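Progress report, Tumance community giveaways
Dec 26, 2024
To: Edeltraud Brunner

The member site is live and the Wotwood group has moved over to it. 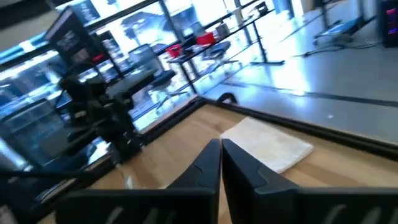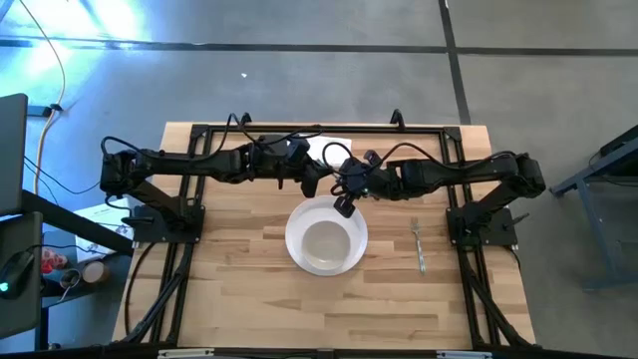
We have 3154 accounts carried across. 40 had duplicate Steam IDs and are on hold until the owners write in. Key storage works, with a cap of 100 keys per giveaway. The Noten import is still slow, so it runs at night. Next is the trade log, due in March.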